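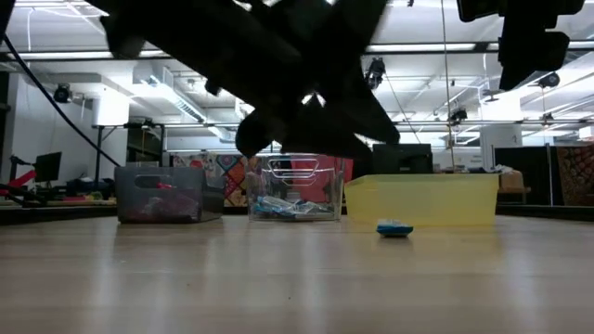

Storage bins on a wooden tabletop.

Router firmware at Wenisgate

The routers on the second floor at Wenisgate will be updated on 4th May, starting with the two nearest the stairs. Wi-Fi will drop while each one restarts. Wired desks should stay up.

The old firmware has a fault in how it hands out addresses. Once 100 devices have joined, new ones are refused until the router is restarted, and most of the complaints we logged in March came down to that. The new version, Pasuto 618, raises the limit to 300.

Laptops will reconnect by themselves. Some older printers won't, so switch the printer off at the wall, count to ten and switch it back on. If it still doesn't show up, remove it from your printer list and add it again using the name on its label.

The guest network password is not changing. Send any problems to Mwende Muriithi on the Totivska help desk, with your desk number.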